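Kudska Long-Handled Broom and Dustpan
25/09/2024, by the Zikix shop desk

A broom for people who have owned several and liked none of them.

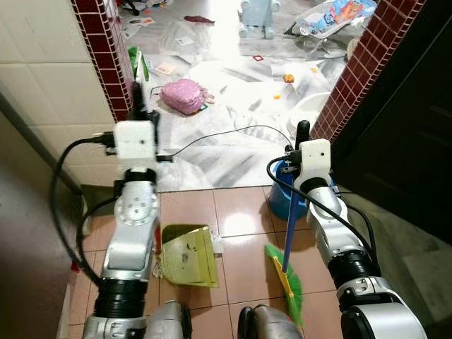 The pole is blue, the head is yellow and the bristles are a green you could find in a power cut. We asked Kudska if it came in anything quieter. It does not. On the other hand, you will never lose it at the back of the cupboard, and the black cap on the end of the handle gives you something to hold when the dog runs off with the pan.

The pan is a see-through yellowish green, so you can check how much you have swept up without bending down. Some customers find this satisfying. Others have asked for a darker one.

Bristles are medium stiff and happiest on tile. They get into grout lines, round door frames and along that strip by the wall where crumbs go to retire. On deep carpet they will mostly rearrange things.

Cleaning: rinse both in a bucket of warm water and stand the broom head up to dry. Leave it on its bristles for a month and it will lean to one side for good, as the one in our Pludville shop now does.

Product code: 258
Guarantee: 2 years on the pole, none on the bristles
Delivery: 5 working days, longer in December
Spare heads: sold singly, in green or in green

Pole and pan can be collected from the Mackay counter if you don't mind carrying them home on the bus.

Zikix Household, 102 Mackay Road, Pludville. Copyright Zikix. Back to top
Last updated: this season's price list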